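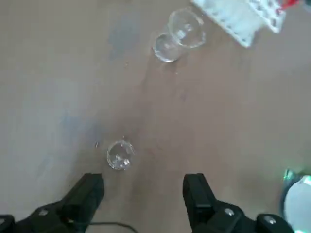

Picking Up Things Your Depth Camera Doesn't Believe In

Depth cameras have strong opinions about clear plastic and glass, and the main one is that they don't exist. Point one at a shot glass and you get the table behind it, or a hole, or a cheerful spike shooting off toward the ceiling. If your grasp planner eats point clouds, it will plan a lovely grasp on the spike.

This page covers the setup we ended up with for clear objects on a flat table, using only color images from the wrist camera. It assumes you already have Trurnis installed for labeling, Bamisik running as your motion planner, and arms that do what they're told. If the third one is in doubt, fix that first and come back.

Before you start

You need:
A calibrated wrist camera (hand-eye, done this month, not the one from last July)
The table plane in the robot base frame
A GPU with room for a small segmentation model
A few clear objects you won't cry over

Step 1. Lock the exposure

Auto exposure will ruin your afternoon. Clear things show up mostly as thin bright highlights along their edges, and auto exposure changes how fat those highlights are every time a shiny gripper screw or a white rack wanders into view. Set it by hand:

auto_exposure: false
gain: fixed
white_balance: fixed

Set it low enough that the rim highlights don't smear. White plastic can blow out, which is fine. You aren't grasping the rack.

Step 2. Collect frames with the gripper in them

My first training set was taken with the fingers cropped out, to keep things clean. The model then met the fingers in real life and decided they were the most interesting objects it had ever seen. Leave them in. They sit in the same part of the picture at a given opening width, so you can mask them, but let the network see them as background too.

We recorded 1,101 frames at different heights and kept 400 for the first round. Glasses standing, glasses on their sides, two things overlapping, nothing at all. The "nothing at all" frames matter a lot. A table has specks, smudges and pale patches with soft edges, and an untrained model thinks every one of them might be the bottom of a cup.

Step 3. Label the rim and the outline separately

In Trurnis, make two classes per object: outline and rim. Draw the outline around everything you believe is part of the object, including the middle, where all you see is tabletop. Draw the rim as a thin ring.

A glass on its side has a silhouette like a figure eight when you look straight down on it, and people labeling in a hurry will call that two cups. Write the rule down before anybody starts. Levente Hajdu and I each labeled the same batch without writing it down, and then had a long lunch about it.

Step 4. Add a class for hinged things

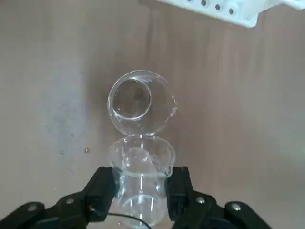
Hinged containers break the usual grasp code because the center of the mask is a terrible place to grab. The stock Bamisik grasp sampler takes the centroid of the outline, squares up the fingers, and goes. Do that with an open clamshell and you close on the hinge, the one part that bends. Split the label into lid and base, then sample only on the base. With the lid folded back and pointing away from the fingers, both pads can land on the sides of the base and the lid stays out of the way. Watch out for the circular ring inside the lid, though. It's the sharpest shape on the whole container, and our rim detector fell in love with it. The fix is one line: throw away any rim whose center falls inside a lid mask.

grasp:
 sample_on: base
 reject_rim_inside: lid
 approach: from_above

If your container is closed, this collapses back to the normal case. In theory. Test it closed anyway.

Step 5. Turn pixels into a position

You have no depth for the object, but you do have depth for the table, because the table is a plane and you measured it. Cast a ray through the bottom of the outline, intersect it with the plane, and call that the contact point. For a rim, intersect with a plane raised by the object's height, which you look up by class. Yes, that means a height table. Yes, it's a text file. It has outlived two clever replacements.

Average over several frames while the arm holds still. A window of 300 ms is plenty. If the estimate is still wandering after that, the mask is flickering between the object and its reflection, and a longer average will give you a very stable wrong answer.

Step 6. Close gently and check what you got

Stop closing on motor current and then read the finger width. Compare it to the width you expected for that class:

Much wider than expected: you grabbed it across the wrong part.
Close to zero: you grabbed air.
About right: lift a little and read it again.

Put a timeout of 3,000 ms on the whole thing. Ours didn't have one, and Bienvenido Layug found the arm still thinking about a cup when he came in the next morning.

Step 7. Check the drop zone from the head camera
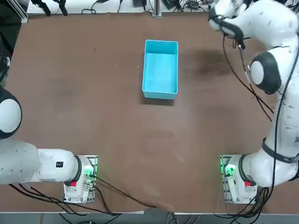
Step 8. Tell the planner about the bin

The wrist view is no help with placing, so the bin pose comes from the head camera. A plain light blue bin on a brown table is about as easy as perception gets, and a color threshold finds it. Enjoy this step, you've earned it.

Fit a rectangle to the blue, keep the long side as the bin's x axis, and add the walls to the Bamisik scene as four thin boxes. Don't add the bin as one solid block. The planner will then refuse to put anything inside it, and it will be right.

Two more things to filter. Dark stains on the tabletop can pass for shadows, and a shadow-based obstacle check will happily route around one. Turn that check off. Also mask both arms with the robot model before you segment anything, including loose cables if you can. Cables aren't in the model. I draw a polygon over them by hand and redraw it whenever somebody tidies up.

Common problems

Model finds cups everywhere after a lighting change.
Add frames under the new light. Turning the confidence threshold up only hides the real cups as well.

Grasp is off by the same amount every time.
Hand-eye calibration. It's always hand-eye calibration.

Grasp is off by a different amount every time.
Check image timestamps. Ours were stamped on arrival instead of on capture, so a moving wrist was always reporting where it used to be.

Trurnis export loses the lid class.
Class names are case sensitive on export and not on import. Use lowercase.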